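Section 4. Chore Trials at the Bench

4.1 Purpose of this section

This section sets out how a household or workshop chore is to be tried at the Plalell bench before any decision is taken to hand it to a machine. It applies to every chore on the Steltau list, including those which staff consider too simple to need a trial. The guide as a whole was approved for use on 2/23/19 and replaces all earlier loose sheets.

Readers are asked to bear in mind what the trials are for. The question put to us most often, by visitors and by our own management, is whether machines can do the chores yet. The present answer is that some can be done on a cleared table, with known objects, and with a person within reach of the stop switch. Few can be done in an ordinary kitchen. The wiping of a board, the folding of a cloth and the putting away of cutlery look alike on a work rota, but they make very different demands. Folding remains the weakest of the three at both our sites.

4.2 Before you begin

Read the chore card through to the end. Each card states the starting layout, the finished state and the time limit. Where the card and this guide disagree, follow the card and inform Roxana Bogdan at the Mastport office.

The operator should be rested. No operator is to work for longer than 64 minutes without a break, whatever the length of the queue.

Caution: The jaws of the hand-held grippers close with enough force to bruise a finger. Keep the free fingers behind the guard when closing, and do not pass a gripper to another person while it is live.

4.3 Surface chores: wiping a whiteboard

Wiping is the first chore taught to new operators. It is also the chore in which a machine's shortcomings are easiest to judge, as any mark that has been missed remains in plain sight. The difficulty lies in the pressure. A person leans a little harder on a stubborn line without giving it any thought, whereas a machine must be shown how hard to lean and when to ease off. An upright board adds a further difficulty in that it may tip or slide if pushed too high.

1. Clear the table of everything not named on the card. Tools belonging to the previous chore are a common cause of spoiled trials.

2. Stand the board upright towards the back of the table and check that its support is seated. Press the top edge lightly with one finger. If the board rocks, reset the support before going on.

3. Draw the mark with a dry-wipe marker of the colour given on the card. Loose, overlapping loops are preferred to straight lines, which can be cleared in a single pass and teach very little.

4. Take up both grippers and open and close each one fully, twice. Make sure that neither cable is caught under the wrist or the edge of the table.

5. Grip the eraser across its body and bring its face flat against the board to one side of the mark. Keep the other gripper open and low, clear of the board, until it is wanted.

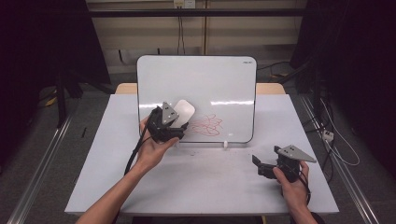

6. Wipe across the mark in slow, level strokes. Lift the eraser away from the board at the end of each stroke - do not drag it back over a part already cleared.

7. Should the board begin to lean, stop the stroke. Steady the board with the second gripper at its side edge and continue with less pressure.

8. When the mark is gone, or when the time limit is reached, set the eraser down on the table and open the jaws. Enter the result on the sheet as Clear, Faint or Left.

Note: A result of Faint is not a failure and should not be repeated in the hope of a better one. Of the 138 wiping trials in the May return from the Ríos site, the Faint results proved the most useful to the review.

4.4 Reporting

Result sheets are to be handed to Wilmer Tello on the day they are completed. Sheets without an operator's name will be returned. Questions about the wording of a card should be put to Hortensia Villca, who keeps the master set.

A chore may be put forward for machine trial only after 300 sheets have been accepted for it. Acceptance at this stage means that the chore may be attempted by a machine under supervision. It does not mean that the machine may be left alone with it, and operators should not describe it in those terms to visitors.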